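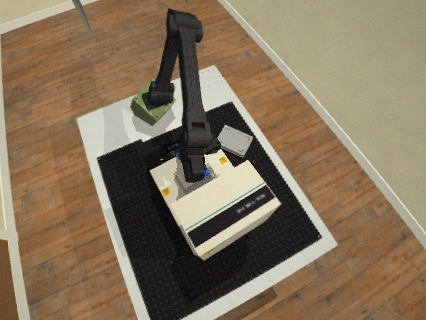
The binder from Durolstead came in with a note tucked under the clip, asking whether we would please stop calling the grey glaze a failure, as two people over there have already asked to buy it. Fair enough, and I was rather chuffed to read it, so from now on it goes in the book as Jillberg grey and I'll try to be kinder to it.

March, just after 4 in the afternoon. Kiln down to handling temperature and unpacked.

Test tiles 482 to 487, all on the buff stoneware, all from the same bucket of Giraldo ash that has been sitting under the stairs since winter. I sieved it twice this time and let it settle overnight before pouring off the water – a bit of a faff, but the bucket smelled much better for it and my hands weren't so sore afterwards. The first three tiles are a soft, slightly sugary grey, breaking to brown on the ridges, and I could happily look at them all day. 485 crawled badly along one edge where I think I'd left a thumbprint. The last two ran, but only as far as the foot, so no shelf to grind this time!

The recipe is still the one out of the 1931 notebook from the Biromano pottery, with the clay bumped up a little to hold it on the pot. The old handwriting gives either "slow" or "slaw" for the cooling, and I've gone with slow. If anyone has a better guess, pencil it in the margin please.

To do next: same glaze on the white body, thinner coat, and wipe the tiles with a damp sponge before dipping. Also need more cones, and the lid on the ash bucket has split so mind how you lift it. Tiles are on the windowsill if you'd like a look, 485 included.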